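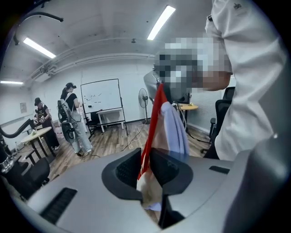 Rimo handheld set, README. Last touched 18/02/2019, please check the changes list at the bottom before you pull. Rimo is the folding and sorting job at the Pluncombe site: linen, straps, soft goods, all the stuff the old line couldn't grab. The people who do that job by hand now also record it, using a hand-held gripper with a camera on it. Soft items are the bulk of the set, and they hang and bunch however they like, e.g. a red strap and a pale blue cloth dangling over the gripper opening with a beige bundle partly tucked in below. Don't expect flat, tidy items. The floor isn't tidy either.

What's in it

1,548 recordings, one folder each. Video, gripper opening width, a short text label. 51 of them are flagged "review" and should be left out of training until someone at Ketilsson has been through them. The flag is in the label file, not the folder name (sorry, was meant to be both).

Target was 3,000. We stopped early, see Staff below.

Who did the recording

Floor staff from the day crew, all trained on the hand tool first. Nobody from the office recorded anything in this version. Faces and hands near the camera are pixelated before release. If you find one that isn't, tell us and delete your copy of that folder, don't wait for the next version.

Staff, and what changed for them

Putting this in the README as it kept getting left in a slide deck somewhere.

- Recording is paid time, at the normal rate plus the tool allowance. First few weeks it wasn't logged properly, that was fixed in August and back paid.
- Piece targets are off while recording. You can't fold at your usual speed with the gripper and be held to the usual count. Supervisors at Pluncombe took a while to come round on this one.
- The hand tool gets heavy by the end of a shift. Wrist complaints were why we stopped short of target. Limit is now 2 hours a day per person, with a break in the middle.
- Nobody's recordings get used for performance review. It's in the agreement, and worker IDs are stripped out before the data leaves site.
- Trultberg wanted per-person speed figures. Not in the set, won't be in the set.

The sorting jobs will change when the arm goes on the line, no point pretending otherwise. Current plan is that the arm takes the repeat lifts and the crew moves to checking, mending and clearing jams. Roster for that is still being argued over and we haven't seen a final version. Some of the crew are keen, a few would rather keep the bench work and have said so in writing. Their comments are in notes/crew, worth reading before you build anything on this.

Known problems

- Wide lens, so heavy curve near the rim. Undistort before you measure anything. Calibration file is in /calib, use the newer of the two.
- Dark items against the dark gripper opening are hard to label. Expect some wrong grasp times there.
- Labels were typed by whoever was free. "Strap", "strapp" and "belt" can all mean the same thing. Cleanup script is half done.
- Colour shifts a bit between rooms, different tubes. Not corrected.
- Sound was recorded and then removed. The empty audio track is harmless, ignore it.

Use

Internal research at Rimo partners only. No resale, no staff monitoring, no matching people across recordings. Ask before sharing outside, even a single clip.

Changes

v2: review flags added, IDs stripped again after we found some in the log files, allowance note corrected.
v1: first upload. Don't use, the timestamps drift.

Questions go to the Rimo desk at Pluncombe. Slow to anwser during stocktake.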